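Cuaderno del taller, jueves, 11 de junio de 2020
Turno de tarde, banco 2. Con Bethel por la mañana y Eimear al teléfono desde Cernik.

Lo primero, para los que no estuvisteis: ¡el paquete de baterías Zaidi ha pasado la prueba de carga completa! Terminamos a las cinco y media y todavía estoy dando vueltas por el pasillo.
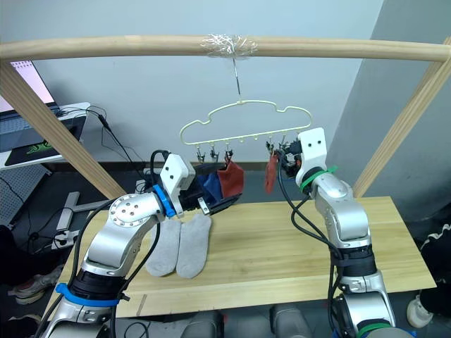
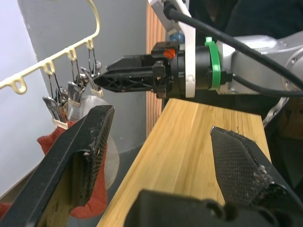

El traslado de la línea de montaje a la nave de Andeck sigue en pie, y ahora con más ganas. Hoy hemos repasado el plano con Tiruwork y el mazo de cables de la furgoneta cabe por el lado izquierdo sin tocar el bastidor (yo apostaba que no). Para la curva detrás del asiento quiero probar algo tan tonto como la percha con forma de nube: una barra recta abajo y las pinzas colgando en dos grupos, tres a un lado y dos al otro, con el centro libre. Así sujetaríamos los ramales finos mientras se encinta el tronco, y el conector gordo pasaría por el medio. Bethel ya ha dibujado la plantilla en el reverso de un albarán de Stutach, escala 1:2, y me encanta.

Datos de la prueba: 132 celdas en el módulo, corriente de carga de 50 A, 1118 ciclos acumulados en la celda de referencia. La temperatura se quedó muy plana hasta el último tramo. Hay un saltito en el sensor 4 que no me gusta, quizá el conector. Cambiarlo antes de repetir.

Liya pregunta si en la nave nueva tendremos más de 200 metros cuadrados para ensayos. Según el plano sí, pero falta ver dónde ponen el transformador. Si va junto al portón, adiós al foso.

Mesfin quiere la primera furgoneta rodando en noviembre. Me parece justo, pero después de lo de hoy lo veo, lo veo.

Pendiente:
- sensor 4
- pedir funda trenzada, la de 12 se acabó
- pasarle a Eimear las curvas en bruto
- cortar la plantilla de Bethel, mañana a primera hora si la sierra está libre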